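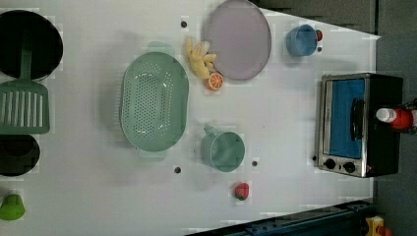 Figure 6.1 Play kitchen items on a white table, with a colander, a plate, toy fruit and a toaster oven.

Chapter 6
The Home Corner: Choosing and Arranging Play Kitchen Items

In this chapter you will learn:
how to choose items for a play kitchen
how to group them so that children can find them and put them back
how to check, clean and repair them
what to listen for while children play

Key words: home corner, open shelving, role play, sorting, scale

6.1 Starting with what you have

Most nurseries already own more play kitchen items than they use. They arrive in mixed boxes, often as gifts from parents, and end up at the bottom of a cupboard. The first job is to tip everything out on a table and look at it. Spread the items so that none of them is stacked on another. You will see quickly which things belong together and which are left over from sets that have lost their other parts.

When Mareike Seidel took over the home corner at the Clindow nursery, her stocktake came to 341 items. Only 75 of them went back on the shelves. The rest were packed away and brought out a few at a time during the year, with a larger change in December.

A play kitchen does not need many pieces to work well. It needs something to cook in, something to cook with, something to eat from and some food. A pot and a spatula cover the first two. A plate and a cup cover the third. A banana, an orange slice and a strawberry are enough food for a first meal, and younger children will serve the same strawberry many times over.
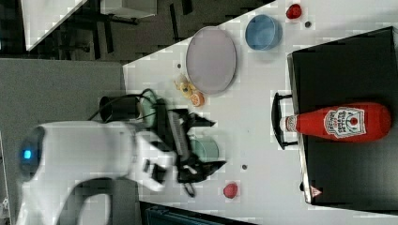

Scale matters more than most people expect. A child may be given a plate wide enough for a whole meal and a slice of fruit that would be lost on it, and will usually not mind. Trouble starts when a pan is too small for the spoon, or when a lid will not stay on any of the pots. Try each tool in each container yourself before you put them out.

Packaging from real food is also useful. Children know a ketchup bottle from home and will use it correctly without being shown. Wash empty containers in hot soapy water, let them dry fully and check the cap. A cap that a small child could swallow should be taken off and thrown away.

6.2 Sorting by use

There are several ways to sort. Colour is the easiest for adults, but it puts a green mug next to a green colander, and a child who wants a drink has to search. Sorting by use takes longer and lasts better. Try these groups first:

Cooking: pots, pans, toaster oven
Tools: spatulas, spoons, colanders
Table: plates, bowls, cups, mugs
Food: fruit, vegetables, bottles and packets

Give each group its own shelf or tray, at a height the children can reach. Label it with a drawing as well as a word.

Activity 6.1
Work in groups of 3. Take a mixed box of play kitchen items and sort it by use. Note any item that could go in two groups, say where you put it, and compare your answer with another group's.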